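Counting the tries that don't count

Mercy Mwakalinga has a question she puts to anyone who shows her a success rate: what happened to the runs you threw out? She has asked it at enough meetings that people now bring a slide for it. Most of the slides, she says, are not very good.

Mwakalinga works on two-armed manipulation at Adov, a small lab in Grotau that spends most of its time checking whether claims about robot learning hold up once somebody moves the furniture. Her latest report, posted 2024-06-12, looks at a popular recipe: record a person driving the arms through a task, train a policy on the recordings, then let the policy try alone. The report's finding is that the recipe works quite well on the table where it was taught and a good deal less well on one that looks different.

I told her that did not sound like news.

"It isn't news to anyone who does this for a living," she said. "It's news if you read the abstracts. You'd think the problem went away two years ago."

The study used 100 recorded demonstrations and then 20 solo attempts in each setting. The tasks are the plain sort: pick a thing up, stand it upright, pass it from one gripper to the other. What changes is the look of the place. The walls get a new covering, the tabletop gets a new pattern, and household objects that have nothing to do with the task are left standing nearby. The job itself stays the same.

On the original table the policy finished 20 out of 20. With the covering and the tabletop swapped, it finished 8.

I have some doubts about numbers like these, and I said so. Twenty attempts is not many. Mwakalinga agreed faster than I expected. "No, it's thin. If you told me the real figure was a fair bit better or worse I couldn't argue with you. I'd argue with you if you said there was no drop."
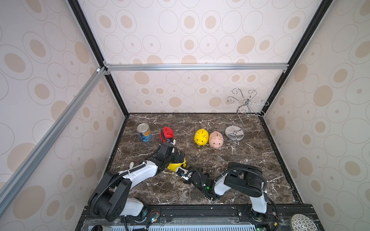
She is fussier about objects than I would have guessed. Piggy banks are a favorite of hers, being smooth, round in the wrong places and awkward for a gripper with two flat fingers. "A block forgives you," she said. "You grab it crooked and it lines itself up. People test on blocks and then write the word 'general' in the title."

Clutter brings its own trouble. In some attempts the arm went for the wrong object with what looked like full confidence. In others it slowed down, hovered and never closed the gripper. The report counts both as failures and gives them separate columns, which I wish more papers did.

Gholamreza Dehghan, who wrote the scoring rules, was less willing to give ground than his colleague. Every attempt was scored from the recording by two people who did not know which setting the policy had been trained on. No restarts were allowed. If a cable snagged or an object rolled away, that was a failure.

"People complain that this is harsh," Dehghan said. "Fine. Write down your own rule and stick to it. What I can't use is a rule that gets decided after you've watched the video."

Was there a fix? The group tried one, adding 30 demonstrations recorded under mixed backgrounds and training again from scratch. The score under the swapped look went up. The report gives the result in an appendix with no claim attached to it, and when I pushed, Mwakalinga would only say that she wanted to see it repeated somewhere else, by people who would enjoy proving her wrong.

That may happen. Tove Holst's group in Nevutport has asked for the recordings and plans to run the same tasks on different arms. Holst told me by phone that she expects the drop to be smaller. She also said she had expected that the last time.

My own complaint is with the word "background." The report changes walls, tabletop and clutter in various mixes, and from the tables I could not tell how much of the damage came from each. Mwakalinga said there had not been time to separate them – then said that was a bad answer, and that the split would be in the next version.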